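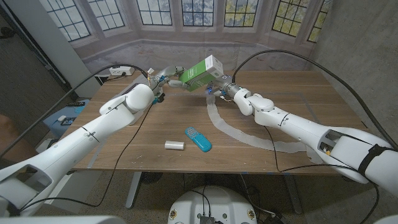

A green-and-white box held over a wooden table.

Section 3: Setting up interval shooting on the Neruvley

Interval shooting is my favorite feature on this camera, and I think you'll love it too! You set it once, walk away, and come back to a whole sunrise.

Before you start: charge the battery fully and put in an empty memory card. A long run can fill a card faster than you'd expect.

1. Turn the mode dial to the clock symbol.
2. Press Menu and choose Interval.
3. Set the gap between shots. For clouds, 10 seconds is a lovely place to begin.
4. Set the number of shots. The camera takes up to 77 in one run.
5. Focus on your subject, then slide the lens switch to manual so the focus stays put.

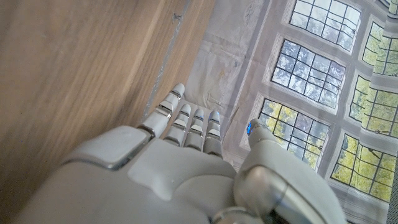 6. Press the shutter button all the way down. The light on the back blinks once and the run begins.

Note: The screen goes dark between shots to save power. Tap any button to wake it – your run keeps going.

Note: For stars, try a gap of six seconds longer than your exposure. Laine Eglītis shot the whole November gallery this way and the results are gorgeous.

Caution: Don't open the card door during a run. You may lose the last few pictures.

Caution: Never leave the lens pointed straight at the midday sun.

To stop early, hold Menu for three seconds.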